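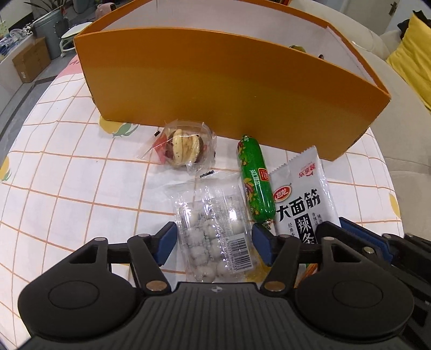 格子桌布上的几包零食,后面是橙色的盒子

搜索帖子 请输入关键词 高级搜索

【设定考据】《Saludo》漫画版与游戏版Grarkent的出场顺序及能力差异整理

灰阶滤镜 楼主
2017年3月2日

最近重读漫画版,对照游戏文本整理了Grarkent这个角色的两版差异。词条页现在把两个版本混写在一起,读者分不清哪条出自哪里,建议拆成两个条目。先列依据,有错请指出。

首次登场:漫画版在第2卷末尾,港口仓库那一话,只有背影和台词,正脸要到下一卷开头才给。游戏版在第二章主线,玩家进入Fotitz镇后强制对话,直接给全身立绘。

外形:漫画版披风有内衬花纹,左肩扣为方形;游戏版立绘是圆形扣,无花纹。设定集里收的是方形扣草图,标注日期为11月,没写年份。我倾向于方形扣是早期方案,漫画沿用,游戏建模时简化。

能力:游戏版“折返”是主动技能,消耗80点灵压,发动后回到上一次标记的位置。漫画版没有数值,从分镜看,标记可以同时存在3个,并且能转移他人。游戏里标记上限为1,只能作用于自身。词条现在写“可标记多处并将队友传送”,放在游戏能力栏里,属于误植。

与Viron的关系:游戏版两人在第四章之前没有对话。漫画版里Viron是其旧识,回忆篇有完整交代。

纸鹤三折 2楼
外形和能力两项同意。登场顺序有异议。漫画第2卷中段,市集那一话右下角有个穿同款披风的路人,肩扣是方的。如果算他,首次登场应往前移两话。

灰阶滤镜 3楼
回2楼:那一格我看过,没有台词,没有脸,披风长度也短一截。词条惯例是首次登场须有可确认的身份信息。可以放进“轶闻”一栏,不宜写入登场栏。

纸鹤三折 4楼
披风长度不能作依据,作者在同一话里画主角的外套都有长有短。肩扣形状是全作唯一的,后面没有第二个角色用方扣。

M_buffer 5楼
方扣并非唯一。回忆篇里Viron的随从也是方扣,单行本有一整页,扣面带一道斜纹。连载版没画斜纹,单行本补的。所以单凭肩扣只能推出“可能属于同一组织”,推不出是同一个人。

纸鹤三折 6楼
我手上是连载版剪报,没有斜纹。若单行本确有修改,撤回“唯一”的说法。路人一格仍建议保留在轶闻。

灰阶滤镜 7楼
可以。轶闻栏拟写:“第2卷市集一话有披同款披风的人物出现,身份未说明。”

低通 8楼
补充技能部分。80点是初版数值。1.2版更新后基础消耗没变,但装备“潮痕”时会按当前灵压上限折算,满级上限308的情况下实际扣除低于80。攻略站的表多数只抄了基础值。另外标记上限为1也不准确,二周目有隐藏天赋可以提到2,条件是第四章不触发钟楼战。

灰阶滤镜 9楼
二周目天赋我没开出来。8楼能否给一下触发步骤?正文要写的话需要可复现。

低通 10楼
步骤如下:
进入第四章后不与钟楼守卫对话,从水道绕行。
抵达Fotitz北门前存档。
读档后和铁匠对话两次,第二次会多一个选项,选“留下”。
章节结算时天赋栏出现“双锚”。
掌机版同样有效。一周目走相同路线,选项不出现。

M_buffer 11楼
照10楼试过,掌机版成功,主机版失败一次。失败那次是在北门之后才存的档,不确定是不是这个原因。

低通 12楼
存档点有影响。过了北门区域会重载,铁匠的对话计数清零。

钝角测量 13楼
反对拆条目。两个版本共用名字、共用声线、共用主题曲,拆开之后读者要来回跳转。在同一页内设“漫画”“游戏”两个小节就够了。本站其他角色也是这么处理的,包括Viron。

灰阶滤镜 14楼
Viron两版差异只有发色和一句台词,合并没有问题。Grarkent的能力机制、人际关系、结局都不同,漫画版结局是离队,游戏版可以留队到终章。页面现在的长度已经导致目录折叠。

钝角测量 15楼
结局不同不构成拆分理由。游戏本身就有多结局,按这个逻辑游戏版还要再拆。目录折叠是模板问题,把技能表移到子页面即可。

纸鹤三折 16楼
支持13楼的方案,条件是能力栏必须分开。现在误植的那句每隔一阵就有人改回去,编辑记录里来回了很多次。

低通 17楼
我偏向拆。技能表以后还会随版本更新,漫画部分已经完结,不会再动。混在一页里,每次改数值都要重新审核整页。

M_buffer 18楼
折中办法:主条目写共通信息和漫画内容,游戏数据单独建“Grarkent(游戏)”,页首放消歧义提示,写“游戏中出现的版本见该页”。《Saludo》的道具条目已有先例。

钝角测量 19楼
道具条目那个先例当时也没有讨论过,是直接建的,不能拿来当依据。不过消歧义提示我不反对,技能表独立我也同意。分歧只剩人际关系和结局放哪边。

灰阶滤镜 20楼
暂按以下修改:
能力栏分为漫画、游戏两部分,误植句删除。
“折返”消耗写基础值80,折算公式放脚注。
“双锚”注明二周目,附10楼步骤,主机版待验证。
肩扣一项注明连载版与单行本的差别,需要5楼提供页码。
人际关系和结局先不动。

M_buffer 21楼
页码晚点补。另外设定集那张草图,肩扣旁边有一行手写小字,扫描版看不清,有实体书的能不能查一下。

纸鹤三折 22楼
实体书在老家,要过一阵。印象里写的是材质,不是名字。

低通 23楼
主机版刚跑完一遍,北门前存档,“双锚”正常出现。20楼那条可以去掉“待验证”。

灰阶滤镜 24楼
已改。脚注里的折算公式还差“潮痕”未强化时的系数,有数据的请直接贴。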